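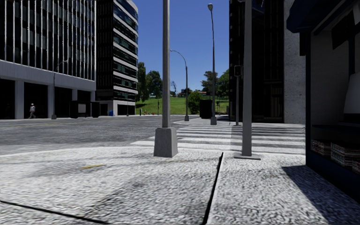

Sidewalk repairs to start in Horeda in July

Work on the worst stretches of sidewalk in central Horeda will begin in July and is expected to last eight weeks, the town's public works office said.

The job covers 382 slabs on both sides of Hubmann Street and on the short blocks leading down to the Cullari bridge. Most of them have sunk or tilted at the joints. A smaller number will be ground level instead of being replaced.

"We had a choice between patching again and doing it properly," said Joelle Nasrallah, who runs the street maintenance program. "Patches last a winter or two. We would like to stay off these blocks for a good while."

Crews will work from 7 a.m. to 3:30 p.m. and will close one side of the street at a time. Stores will stay open, with ramps laid across fresh concrete at each entrance. Deliveries on Hubmann Street will have to be made before 9 a.m. while the work is going on.

The number 2 bus will skip its two stops between the library and the bridge. Riders can board at a temporary stop outside the post office. Parking on the closed side will be suspended, and the town said more than 50 metered spaces will be out of use at the busiest point.

Said El Sherbiny, owner of the Flollico café, said he supports the repairs but would have preferred a fall start. His outdoor tables bring in much of his summer trade, and he has been told to take them in for nine working days.

"I have asked for the dates in writing," he said. "If I know the dates, I can plan the staff."

Other residents have been asking for the work for years. Ingeborg Hollenstein, who lives near the bridge and uses a walker, told the town council last spring that she crosses the street twice on her way to the pharmacy to stay off the raised joints.

Tree roots are to blame on the north side, according to the engineer's report. No trees will be cut down. The new slabs there will be thinner and set on a bed of gravel — a method the town tried on School Lane, where the surface has stayed level.

A block-by-block schedule will be posted at town hall and mailed to every address on the route before the first closure. Questions can be taken to the public works counter, open weekdays until 4 p.m.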